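Can a Robot Put a Sock in a Bag?
By Kalevi Sjöberg
Part of the "Oh Really?" series for readers ages 8 to 12
11/21/18

You may have seen a headline that says robots will soon do all your chores. Before you let your socks pile up, let's ask some hard questions. I have been reading headlines like that since before you were born, and I still fold my own shirts.

When people talk about robots, they mostly talk about the metal parts. The metal parts are pretty good. What is much harder is the software - the instructions inside the computer that decide what the robot should do next. Laundry is a great way to see why.

First problem: what am I looking at?

A camera does not know what a sock is. It gives the computer a huge grid of colored dots, and that is all. The part of the software that turns dots into things is called perception (say it: per-SEP-shun). It has to work out where one thing stops and the next one starts.

With a coffee mug, that is not so bad. A mug has the same shape today as it had yesterday. Now think of a net bag, the kind you put in the washing machine. You can see through it! So is the computer looking at the bag, or at what is behind the bag? And the bag is a different shape every time somebody drops it.
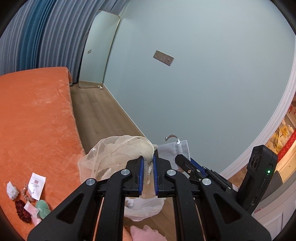
Blue pads pinch a bunched-up mesh bag. Which part is the front?

A program called Grarneo is supposed to be good at this. Its makers say it can find cloth in any room. Any room? I looked at how they tested it. They used 378 pictures, and every one of them came from the same 2 rooms. If you only ever practiced spelling with two words, you could get a perfect score too. Then somebody would ask you to spell "rhinoceros."

So when you hear that a program is right most of the time, ask what it was tested on. Ask if the test was new to the program or if it had seen the answers already.

Second problem: what should I do first?

Say the software has found the bag and the sock. Now it needs a plan. The part that makes the plan is called, no surprise, planning.

Try writing one yourself. Here is a plan with four steps:

Pick up the bag.
Open the bag.
Pick up the sock.
Put the sock in the bag.

Looks fine, doesn't it? Give it to a friend and tell them to do exactly what it says and nothing else. Should they hold the bag by the bottom? What if they need to keep it open while they reach for the sock? Does your plan say so? Mine doesn't. You fill in those missing bits without thinking, but a computer can't fill in anything unless it was programmed to, or unless it has learned from a lot of people doing the job.

Third problem: how hard should I squeeze?

Deciding how to move, many times every second, is called control. If the fingers squeeze too little, the sock slides out. If they move too fast, it swings around and misses the bag. And a sock bends while you carry it, so the shape the camera saw a moment ago may already be wrong.

Good control software keeps checking. Is the sock still there? Did it tip over? People who build robots call this a feedback loop. You use one when you carry a bowl of soup that is too full.

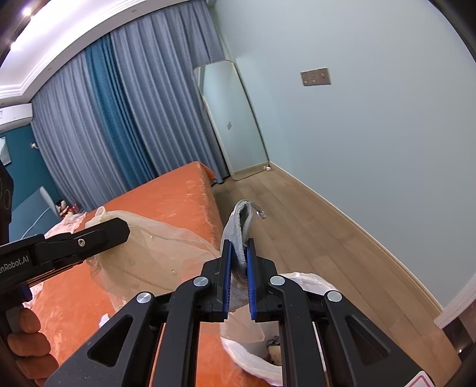 A gray sock held near the cuff. The top has flopped over to the right.

How do programs learn it, then?

One way is for people to do the chore themselves with grippers in their hands while a camera records. The software then studies the recordings and tries to copy the moves. It's a sensible idea. But copying has limits. A program that has only watched socks may have no clue about mittens.

A team called Rastotov once showed a video of its software, Kallio, bagging socks without a mistake. I wrote and asked how many tries they had filmed. The answer was 73. The video showed one. I don't think they were being sneaky, but I would have liked to see the other tries, and I bet you would too.

Questions to ask about any robot video

Is it sped up? (Look for a tiny "4x" in the corner.)
Is a person steering the robot?
Was this the first try?
What happens if you swap the sock for something else?

Try it at home

Put on thick gloves and use only your thumb and one finger on each hand. Now get a sock into a net bag. Then close one eye and do it again. Write down each thing that goes wrong, and next to it write "perception," "planning" or "control." Some will be hard to sort, and grown-up engineers argue about those as well.

Next in the series: Oren, the app that says it knows what your dog is thinking.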